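Woltholm Recording Station, Household Series
Product overview

The Woltholm Recording Station is a complete installation for collecting manipulation examples in furnished rooms. It is supplied to research groups and product teams that train learned control policies and need demonstrations gathered under consistent conditions. The station comprises the arm and gripper assembly, a head camera, wrist cameras, the operator console and the Mivex session software.

Tasks are defined by the customer or chosen from the Household task library. Current library entries cover shelving, table clearing, laundry sorting and footwear. Each entry includes a written procedure, a list of permitted starting arrangements and the criteria by which an episode is accepted or rejected.

Camera views

Every episode is stored with its head and wrist streams on a common clock. The views are kept as separate files so that a policy may be trained on any combination of them. Footwear task, one head view followed by two wrist views:
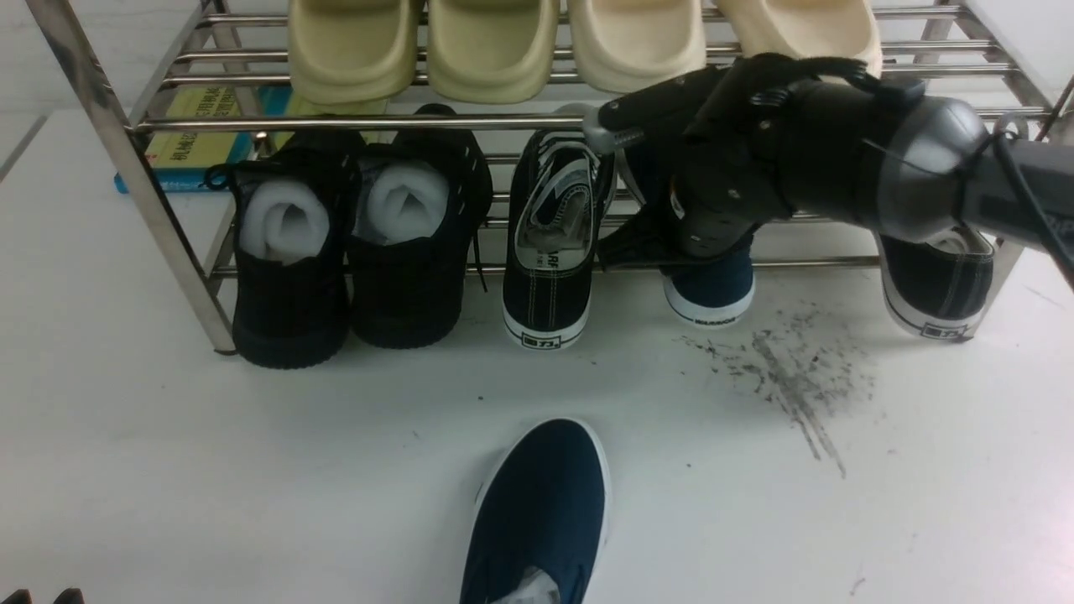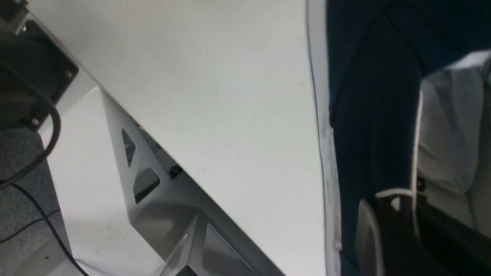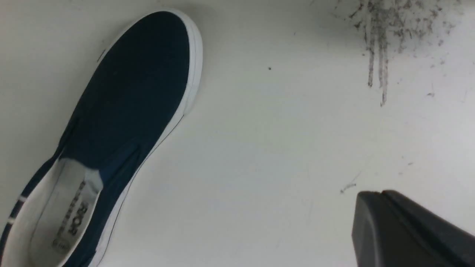

Session software

Mivex guides the operator through each session and writes the episode record. The operator selects a task, confirms the starting arrangement on screen and begins recording with the foot switch. At the end of the episode the operator marks the outcome and may add a short note. Unsuccessful attempts are retained by default and labeled as such – many customers use them in evaluation.

Episodes are limited to 90 seconds unless the task definition states otherwise. A standard session consists of 50 episodes, after which the software prompts a check of the camera mounts.

Included with the station

Arm and gripper assembly with mounting hardware
Head camera and wrist cameras, with cables
Operator console with foot switch
Mivex license for one station
Spare fingertip set
Household task library, 19 entries

Optional items

The Berisha calibration board is recommended where the station is moved between rooms. The Pistier storage unit provides local copies of all sessions and can be shared by several stations.

Installation and training

Installation is carried out by Woltholm staff. Operator training takes place at the customer site and is led by Hacer Ekinci, Head of Data Operations. Requests for training should be submitted at least 30 days before the intended start of collection.

Quotations are prepared on request. Please state the number of stations, the intended tasks and the preferred storage arrangement.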